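The Skuvedine Travel Bouzouki: A Long Review from a Slow Learner

I should say at the start that I am a fiddle player by upbringing and a bouzouki player by stubbornness. My aunt's neighbor played one at every wedding and wake when I was small, and I have wanted one in my hands ever since. I finally bought my first at forty, a big heavy thing with a lovely growl to it, and have been happily annoying my family with it for years. The trouble is carrying it. I play in a four-piece called Ostov (two singers, me, and a very patient accordion), and we spend more of our weekends on trains and in the backs of cars than any of our spouses would like.

So when Pekamen brought out the Skuvedine, a short-scale travel bouzouki with eight strings, a flat back and a padded bag included, I put my name down for one. I paid $646 of my own money for it, and it has been with me to every rehearsal, two festivals and one very damp barn. What follows is what I think of it, with a bit of wandering along the way, as my friends will expect.

First impressions

It's small! I knew it would be small, but I still laughed when I unzipped the bag. The scale is 58 centimeters, and the body is shallow enough that it sits right in against your ribs and doesn't slide around when you're playing on your feet. The top is spruce, the back and sides are mahogany, and the finish is a plain satin with no fuss about it. I like that. I've never been one for pearl and abalone, and the sort of rooms we play in would be hard on it anyway.

The neck is the best part, and I'll say so early in case you don't make it to the end. It's a touch wider than I expected, and for people like me with big clumsy fingertips that is a blessing. I could play a clean run of a reel on it the first evening, which I certainly could not do on my big one.

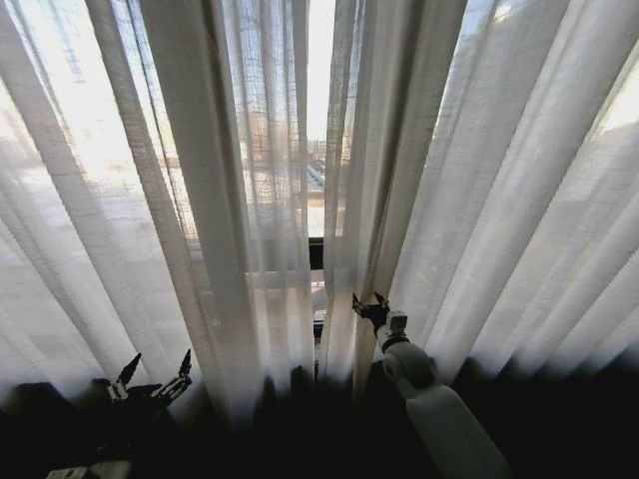
The setup out of the bag was decent but a little high at the nut. I lived with it for a month and then took it to Anju Shakya, who does all our repairs and has saved more of my gigs than I can tell you. She filed the nut slots, dropped the action a hair and had it back to me on the Thursday, and it has been a different instrument since. If you buy one, leave yourself a little money for that. I know it's annoying to spend extra on something new, but I would do it again in a heartbeat.

The sound

Now, a small box is a small box, and there is no getting around it. If you are hoping for that deep droning thump under a slow air, you won't find it. What you get is brighter and quicker, somewhere between a mandola and the real thing, with a nice bit of ring on the top pair. On its own in a kitchen I find it a little thin. In a band it sits beautifully, because it stays out of the accordion's way and the singers can hear themselves over me (they have mentioned this more than once, and with more enthusiasm than I thought strictly polite).

I keep mine in GDAD, as I do the big one, and it holds that well enough. I did try it in GDAE for a week for the sake of this review and found the top pair too tight for my liking. You may feel differently.
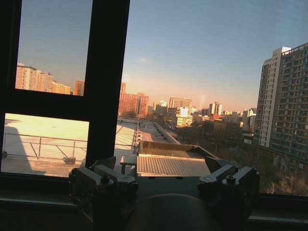
A wide view of the city past the dark window frame.

Where it really won me over was accompanying songs. We do an old emigration ballad that starts with just one voice and a few open chords, and on the big bouzouki I am always holding back, scared of drowning her. With the Skuvedine I can lean in and play it the way I want to. Our other singer asked if I had been practicing. I had not.

Tuning and strings

The tuners are the weak spot. They aren't terrible, but they're stiff going up and a bit slack coming down, and two of them needed the little screws snugged after the first festival. It's eight strings, so any trouble you have, you have it eight times over, and in that damp barn I was retuning between every set while the accordion told his one joke. The strings that come with it are fine for a start. I swapped mine for a set of Sengar phosphor bronze in a medium gauge, and the low pair woke up quite a bit.

The bag

I want to spend a minute on the bag, as I don't think bags get enough love. Usually the free ones are thin as a raincoat. Pekamen have put proper padding in this one, with a wide neck rest inside and a pocket that takes a tuner, spare strings, a capo and a folded set list with room left for a sandwich. The backpack straps are comfortable. I walked clear across town with it to a lunchtime session and forgot I had it on.

My only grumble is the zipper pull, which is a small cord loop that came off in the second month. I put a key ring on it and have had no bother since.
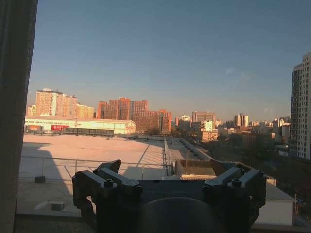
Sun and a long shadow on the flat roof outside.

Plugging in

There's a simple pickup under the bridge with a jack at the strap button, and no battery or controls on the instrument itself. Straight into the desk it's a bit quacky, as these things tend to be. With a small preamp and a little of the upper middle taken out, it's perfectly good for a noisy pub, and I have stopped bringing a microphone for it. For a quiet listening room I would still want the mic.

We made a rough recording of three tunes with it in the spring, and I listened back expecting to wince. It came out sweet and clear, and you can pick out every note of the jig without it jumping in front of the fiddle part I'd put over the top.

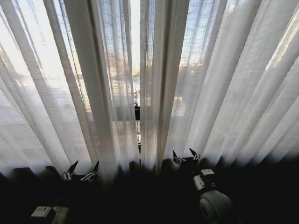 Who should buy it

If you already have a full-size bouzouki and you travel, I'd say go and try one. It has earned its place with me, and the big fellow now mostly stays home on his stand and comes out for recordings and Christmas. If you are coming over from mandolin or guitar and want an easy way in, it's a friendly place to begin too, as the stretches are so much kinder.

If it's going to be your only one, and what you love is that big low sound, then I would save up. Pekamen's full-size model is $1,682, and I played one in the shop for the better part of an afternoon while my wife waited in the car. It's gorgeous, and I'm still thinking about it.

Good: the neck, the bag, the weight, how it sits under a singer
Less good: stiff tuners, high nut, thin when played alone
Would I buy it again: yes, and I'd book it in with Anju the same week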